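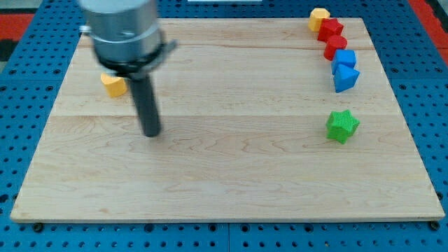 What should a lab budget for a first tabletop pushing station, apart from the arm?

Plan on the work surface, the tool, the blocks and a set of spares. Buyers who already own an arm usually find that the surface takes the largest share of what is left, followed by the hours needed to mount and level it.

Kulia Tabletop Station
Sold by Tromside

The Kulia station is a kit for planar pushing and sorting work with a small arm. The arm, its controller and the camera are not included. Most customers have an arm before they contact us. If you don't, ask for the Deng compatibility sheet first, as the flange pattern decides which collar we ship.

What you get
Base panels with a hole grid
Hardwood board with mounting bolts
Straight rod tool with rounded tip
Clamp collar for your flange
Starter block set, mixed shapes and colors

Choosing a tool
A single rod is the cheapest tool to own. It has no moving parts and no cable, and a bent one can be swapped in a few minutes. It can push blocks into lines and groups. It can't pick anything up, so if your plan for next year includes stacking, leave room in the budget for a gripper and for the extra wiring.

Choosing a board
A glossy hardwood board lets blocks slide easily and wipes clean. The finish wears where the tip touches down most often. One board is enough to start. Sites running more than one shift should order a second with the kit and save the separate freight charge.

Prices
Board, replacement: $230
Rod tool and collar: $80
Base panels, full set: $800
Complete kit: $3,000

Prices exclude tax and shipping and are reviewed each January. The complete kit includes a remote setup session.

Site requirements
A rigid bench that does not rock when the arm changes direction. Access to the bolt heads at the near edge of the board, so leave working space on that side. Even overhead lighting is preferred, particularly where a vision system has to tell block colors apart.

Spares
Blocks go missing sooner than anything else wears out. They are sold singly or by the set. Fata blocks also work on this board, but check their height against your tip clearance before ordering.

Quotes and orders
Wanting Cui handles quotes for universities. Ruoxi Shao handles company accounts and repeat orders. Include the arm model, bench dimensions and delivery address with your request. Quotes are held for one budget quarter.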